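Udlow workshop opens its doors in February for a morning of robot arms, simulation and plenty of tea

Visitors of all ages are warmly invited to spend a Sunday morning with the team at Wesis, the Udlow automation workshop, as it holds its second open day in the old Blomqvist building this February. Doors open at 10am and there is no charge to come in, although we do ask families to book so that we can get the cake order right (last year we were a good way short, and we heard about it for weeks).

The day is built around Clendidard, the simulation software that our small team has been writing and rewriting for the past 3 years. Clendidard lets people try out a job for a robot arm on screen, in a plain little room with a table, before anyone has to set up a real machine. Last year it was used to run 3000 practice attempts at simple table-top tasks, and many of our visitors told us that watching the arm get things wrong was every bit as enjoyable as watching it get things right! 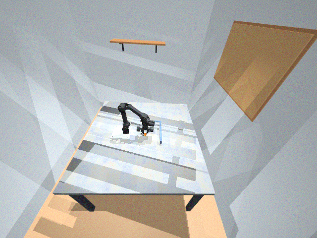 Clendidard's simulated table, with the robot arm's gripper next to a blue L-shaped bar.

Demonstrations will run through the morning in groups of 12, and each begins with a gentle introduction that assumes you know nothing at all about robots. After that, visitors are welcome to take a seat at one of the screens, move the arm for themselves and see how much thought goes into something as ordinary as lining up a gripper with a narrow piece on a table. Our engineers will be on hand throughout, and they do love to be asked questions, so please don't be shy.

"We had such a lovely time last year, and I think what surprised us most was how long people stayed," said Siv Kvam, who leads the Clendidard team at Wesis. "One grandfather and granddaughter were still taking turns when we were stacking the chairs. We spend so much of the year talking to each other about shadows and joint angles that it does us a great deal of good to have some fresh company, and I hope plenty of our neighbours in Udlow will come and say hello."

Places on the demonstrations can be booked at the Wesis front desk or by telephone during office hours. The building has step-free access from the car park side, and hot drinks will be served until the last group has finished.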